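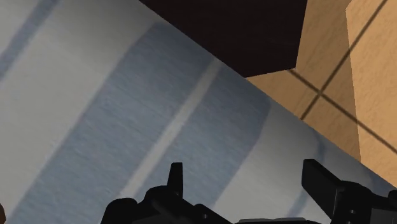
1. Stripe shrinkage in bedspreads, a thread

Wrote most of this in October for our own buyers at Grakari and it kept getting forwarded, so it's going here with the internal order numbers taken out. Subject: why a striped bedspread that measured correctly at the mill no longer measures correctly after washing.

2. Start with the two directions. Warp yarns run the length of the loom and are held under tension the whole time the cloth is being made. Weft yarns go across and are held much less. When the finished cloth gets wet and is free to move, the warp gives back the stretch it was holding. Length loss is usually larger than width loss for this reason alone.

3. There is a second effect on top of that. Cotton fibers swell in water. A fatter yarn needs a longer path to get over and under the yarns crossing it, and the only way it can find that length is by pulling the cloth in. The yarn itself may be hardly any shorter. Unpick a thread from a washed sample, straighten it, and measure it against one from the unwashed piece if you want to check.

4. Now stripes. If the colored yarns are in the warp, the stripes run lengthwise and the spacing between them is set by width shrinkage. If the colored yarns are in the weft, the stripes run across and the spacing is set by length shrinkage. Same design on paper, different behavior in the laundry. The drawing has to say which.

5. It usually doesn't say which. Ours from Semwal had the repeat written as a single measurement with no arrow and no note on whether it was before or after finishing. Kumiko Okabe caught it at sampling. The loom repeat and the finished repeat are separate numbers and the spec needs both.

6. Printed stripes move too. The print sits on the cloth and goes where the cloth goes. What printing adds is the chance of the stripe being off grain from the start, and that can't be pulled straight later without pulling the weave crooked. 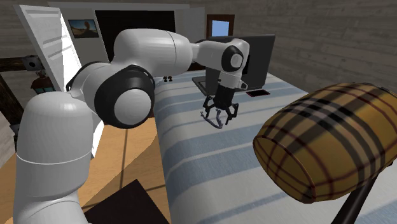
7. Colored and undyed yarns in one warp can also shrink by different amounts. Yarn dyed in package form has already been through hot water and has let go of some of its tension. Undyed yarn hasn't. Put them side by side and the undyed areas tighten while the dyed areas stay loose, and you get a faint pucker along every color change. Pressing hides it until the next wash.

8. The cure is to put all the warp yarn through the same wet treatment, whites included. It costs more and Gilmar Quintana in purchasing asked me to say that it costs more.

9. Test method. Condition the sample flat, no tension, at least overnight. Mark it in both directions with a permanent pen, well in from the edges. Wash on the cycle the care label will carry. Dry the way the label says. Condition again. Measure. Repeat for the number of washes you agreed on, and write down every result – the first wash tells you the most, but some cloths keep creeping.

10. Please don't measure straight out of the dryer. Cotton that is too dry reads short. Josué Bastos lost a full afternoon at the Zostalow lab chasing a shrinkage difference that disappeared once both sets of samples had sat in the same room.

11. Also measure the stripe repeat, separately from the overall marks. Take it over as many repeats as fit on the sample and divide. Measuring one stripe from edge to edge is close to useless because the edge of a stripe is a yarn wide and two people will put the ruler in two places.

12. Skew. Most people report length and width and stop. On a plain cloth you can get away with it. On a striped one a small amount of skew shows as soon as the cloth lies next to anything straight, such as a mattress edge or a rail. Draw a square on the sample before washing and measure both diagonals before and after. If they drift apart, the cloth is skewing.

13. Cause of skew is normally finishing. One side of the cloth runs slightly ahead of the other on the stenter, it gets dried that way, and it looks fine on the roll because you are looking at the roll. Twill weaves will do some of it unassisted.

14. The order that started all this was 3,000 meters for Cusatton. Length shrinkage was inside tolerance. Width was inside tolerance. Skew wasn't in the spec, so it wasn't tested, so it wasn't a fault on paper. Everaldo Bastos spent a good part of the following month on the phone.

15. What we now write on every striped order:
– stripe direction, warp or weft, with an arrow
– repeat on the loom and repeat after finishing
– shrinkage limit for each direction
– skew limit after washing
– wet treatment of the undyed yarn, yes or no
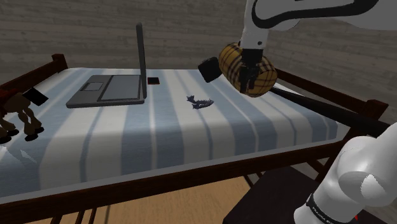
Striped bedspread on a dark wood bed frame.

16. Asked already in replies: does preshrinking solve it? Mechanical compaction takes out most of the length loss. It does very little for width and nothing for skew. Ask the mill which process they mean, the word gets used for several.

17. Also asked: linen and blends. Linen shrinks hard on the first wash and then mostly stops. Polyester blends move less, depending on the heat setting. Ineke Jacobs has better numbers on blends than I have and may post them.

18. Next one will be on hems. Sewing thread that shrinks more than the cloth gives you a wavy edge, and it gets blamed on the cloth.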